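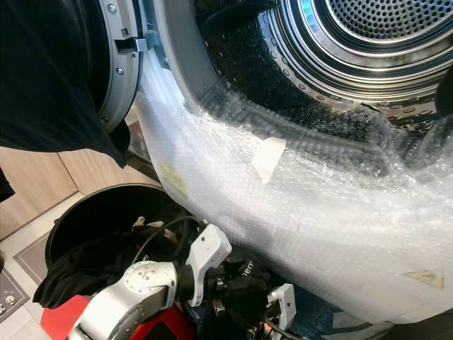 *Fig. 4.1 An arm at work beside a basket of dark clothes, with bubble wrap draped over the lower rim of the drum.*

## Chapter 4: Collecting Demonstrations

Most students arrive at this chapter believing that the learning is the hard part. They have read about networks and losses, they have drawn the little boxes with arrows between them, and they would now like some data, please, preferably by lunchtime.

Data comes from laundry. More exactly, it comes from someone moving clothes between a basket and a drum by way of a robot, over and over, until the clothes have lost all interest as clothes. Each complete attempt is called an **episode**. An episode holds what the cameras saw, where the joints were, and what the arm was told to do next, all stamped with the same clock. If the clocks disagree, you have recorded a film and a diary that happen to be about the same washing.

We shall use one running task in this part of the book, which we call Osmont. A basket of clothes stands near a front-loading machine, and the clothes must end up in the drum. A bored teenager can do it. Your first trained policy will not be as good as the teenager, though it will complain less.

Two terms before we go on. The **operator** is the person giving the demonstration. The **policy** is the thing that will later try to copy it, bad habits included. If the operator pauses before every grasp to think about supper, the policy will learn to pause too, and will do so without any supper to think about. 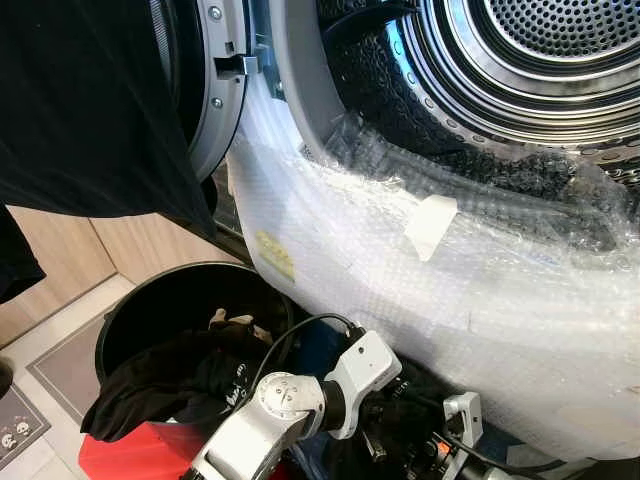
**Stosdale, 8 Aug 2021**

The session notes for Osmont begin with a plan for 700 episodes and a cheerful remark about the weather. By the second page the tone has cooled. The load was dark, the insides of sleeves looked very like the outsides of other sleeves, and the operators had begun to differ on what counted as finished. One of them ended an episode when the last garment left the gripper. Another waited until it had settled in the drum. Both were sensible, and together they made a mess of the labels.

Of the first batch, 68 episodes were thrown out. Eight of those had nothing wrong with them except that the operator forgot to press stop and went on recording a motionless arm – a skill we already had.

The group at Trellthorpe, given the same task, wrote its stopping rule down before anyone touched the controls. We recommend this. It takes a few minutes and is very dull.

### 4.1 What to decide before you record

Settle the following on paper:

- the starting state, and how much it may vary
- the exact moment at which an episode ends
- whether a dropped garment may be picked up again
- who may discard an episode, and on what grounds

The third item causes the most argument. Section 4.2 takes it up, using the Ko recordings, in which nearly everything is dropped at least once.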